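Opening the Case

Desktop computers reach the Tiststead workshop of Justeo by the pallet, 80 to a load. The firm took in 1,253 last year, most of them office machines retired on fixed schedules. Few had failed. The usual reason for disposal was the end of a service contract.

Teardown starts with the case on its side and the side panel off. Dust is cleared before any connector is touched, and the motherboard is checked for swollen capacitors and heat marks.
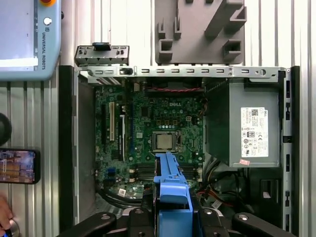
Memory comes out first. Both latches are opened fully and the module is lifted straight up, held by its edges. A module pulled at an angle can crack the socket, and a board with a cracked socket is worth only its scrap weight. Justeo allows 4 minutes for this stage, including the visual check of the contacts.

Small parts need somewhere to go. Loose modules scratch each other, and a mixed pile has to be sorted twice. The workshop settled on slotted holders after trying foam, which shed particles, and cardboard, which bowed.
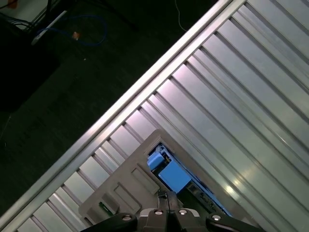 Slot width took 3 revisions. The Custach pattern, bought in first, gripped too tightly. The current one, named Thái after the street where the firm began, leaves a little play on each side and a chamfer at the mouth. Tested memory is graded by capacity and sold in matched pairs.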